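12/5/25

Spent the morning on next year's equipment list with Mayuree. Netico wants $2,485 for a spare hand, Gista $1,794 for one that needs an adapter.
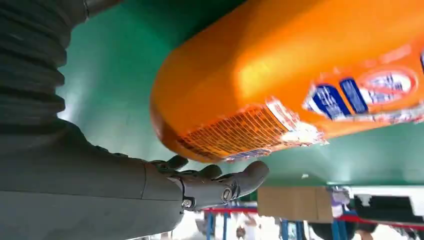 Hand and orange bottle, Friday.

I'm leaning toward Gista. The adapter is up to $180 and we'd need two, so the saving is smaller than it looked. Mayuree wants the lead time in writing first.

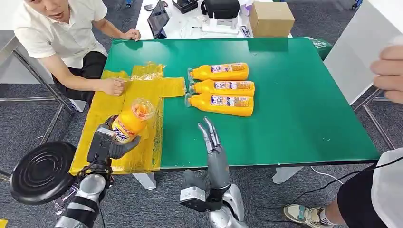

Also asked for a second green table, same height as the one we have. Hertta thinks it can wait until June and I agreed to move it down the list.

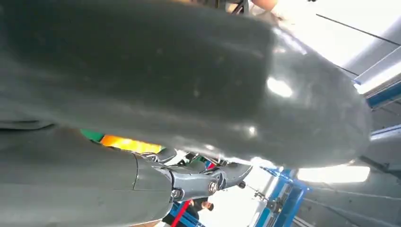

Bellows sleeves go under consumables, not equipment. Still no quote from Kendmont for cables. Call them Monday.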